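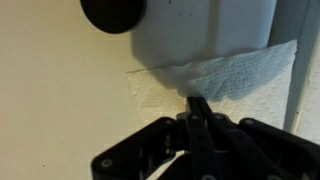

Final Report – Towel Pull Task, Grip Loss and the Late Stop
Wing-sze Shih and Siu-fong Shih
Robotics Projects 2, Brundton

1. What we were supposed to do

Get the arm to take one paper towel from a wall dispenser, tear it, carry it to the counter. Looks easy. We picked it in April because we thought it would leave time for a second task. It did not.

Arm control through Tam, which is the lab's scripting layer. Gripper code is ours. Logging through Illero, set up by the group before us. The test corner is the one next to the sink.

2. What went wrong

Two things, and it took us too long to see they were two things.

First one – grip loss. Fingers close on the sheet, arm starts to pull, sheet slides out. Or half tears and then slides out. The arm keeps going because it thinks it has paper.

Second one – the late stop. On run 46 the fingers lost the sheet and the arm carried on down its path with nothing in them. The check for "gripper fully closed, nothing held" should have stopped it. It did stop it, but late, and by then the wrist had hit the counter edge. Wing-sze hit the emergency stop right after. Nobody was inside the tape line. One scratched bracket, no other damage we could find. We reported it the same afternoon and lost access to the arm until we wrote a fix plan.

Everything after this section is what we did about it.

3. Grip loss

Our first idea was more force. Wrong idea. More force just crushed the paper at the tips and it tore right there, leaving a scrap in the fingers and the rest in the dispenser. A scrap is worse then nothing because the gripper reads it as a hold.

Second idea was where to grab. We had been taking the sheet low, near the bottom edge, where it swings the most. Moved the grab point up a bit and the slipping went down. Still not gone.

Third was approach angle. Coming in straight, the fingers push the sheet back before they close on it. Coming in tilted, one finger gets behind the paper first. This helped the most of the three but made the path closer to the wall, so we slowed the last part way down.

Paper matters too and we did not plan for it. The embossed kind has dimples and the grip changes depending on how the tips land on them. We only tested one kind. Garnent pads on the fingertips were suggested by the lab tech, we ordered a set, they came too late to use. Future work.

4. Seeing the sheet

Our detector finds the sheet from the wrist camera, using brightness and edges against the wall. It was tuned in the morning with good light and it was bad at other times. White paper on a cream wall does not give you much contrast to work with. The left side is where the edge fit drifts, and you can see why, the sheet creases and bends away from the light there and a grayish shadow sits across the upper left, while the right side is bright and sharp with a darker strip running down beside it. So the fit locks on to the right edge fine and guesses the other one. When it guessed wrong the grab point moved sideways with it.

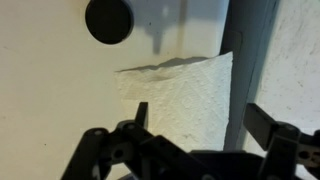
Shadows gave us more false edges than anything else in the code. We had a filter for small dark blobs and assumed that covered it. It did not cover anything long and thin, like the dark shadow that comes down the wall below the knob and narrows to a stem just over the top of the towel. The edge finder likes a shape like that since it is straight and has strong contrast. We added a rule that an edge has to have paper texture on one side of it. Crude but ok. The quilted pattern shows up weaker on the dim side so we had to lower the threshold there.

5. The late stop

This is the one that matters for safety so we spent the most time on it.

The check itself was correct. The problem was when it ran. We had put it in the same loop as the detector, and when the detector was slow the check waited behind it. On run 46 the log shows 335 ms between the fingers closing all the way and the stop command going out. Our target was 20 ms.

Fix:
– moved the check out to its own loop, does not wait on the camera
– arm speed is capped until the check has passed at least once after closing
– path now ends above the counter, not at it, with a separate slow move down
– if the detector has no new result the arm holds still

We tested it by pulling the sheet out of the fingers by hand with a long stick, from outside the tape. The arm stopped in time on every try. We did not re-test with scraps in the fingers. That case is still open, the check can not tell a scrap from a sheet.

6. What we would change

Write the stop check first, before any grabbing. We wrote it last.

Log the gripper width from day 1. We only added it after the first 4 runs and those were the runs where the slipping looked different, so now we can't say why.

Test in bad light on purpose.

7. Who did what

Siu-fong – detector, texture rule, figures. Wing-sze – gripper code, stop check, incident write up. Both of us on the runs, one always on the stop button. Code and logs are in the course folder, run 46 is in its own subfolder with the incident form.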